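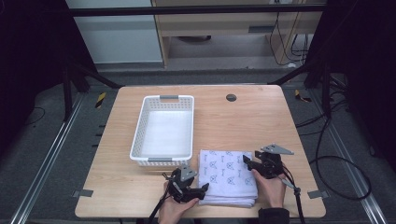

White basket, grey handles, one folded towel. Starting the linen cupboard again from the beginning. Thread.

1/ I've put off the towels since May. They were going into the cupboard in whatever shape they came off the line, and the door had stopped shutting properly.

2/ The basket is the plastic kind with little diamond holes in the sides. I bought two from Wikamby, one for the cupboard and one for the bathroom. The open top matters to me more than a lid would. I never put lids back on.

3/ Before buying I measured the shelf – 43 cm deep. The old wicker one was deeper than that and stuck out past the edge, so it caught the door every time. Measure the shelf at the back as well as the front if your house is old. Mine narrows.

4/ The folding. I used to do halves, then halves again, and end up with a big floppy square. Now I fold lengthways into thirds, smooth it down, then fold the ends in so there are no loose edges on the outside.

5/ Do it on a table. I did it on the bed for years and the mattress gives, so the layers slide about and you end up with one corner longer than the rest.

6/ The white one with the small blue-grey animal faces all over it is a hand-me-down from my sister. I can't decide if they're cats or foxes. She says foxes. It folds well, whatever they are.

7/ Smooth from the middle outwards with both hands after every fold. It's slower to begin with. By the end of the pile I wasn't thinking about it.

8/ Someone asked last time about hanging organisers. I had a Kemppainen one with fabric pockets and it was fine for flannels, but bath towels dragged it down at one side. It's now in the shed holding seed packets and string.

9/ Order in the basket: bath towels at the bottom lying flat, hand towels stood on their edges at one end, flannels in whatever gap is left. If you stand everything on edge the big ones slump once you've taken two out.

10/ Don't fill it right to the top. I leave enough room to get my hand in flat, otherwise you pull one out and the rest come with it.

11/ Old towels that have gone thin are going to the animal rescue in Traluvell. They take them with frayed edges but they don't want pillows or duvets. Ring first, they only have a small store.

12/ The whole lot took 15 minutes at the table, plus a cup of tea. Sheets are next and I'm not looking forward to the fitted ones. I'll probably just roll them.

13/ A few people have asked about the basket handles. They're set into the short ends, so it pulls out towards you like a drawer if you put it in end first. I had it in sideways for a day and couldn't work out why it was awkward.

14/ Also asked: no, I don't use lavender bags. They make me sneeze. A bar of plain soap at the back of the shelf does the job, still in its paper.

15/ Fitted sheets tomorrow morning if it stays dry.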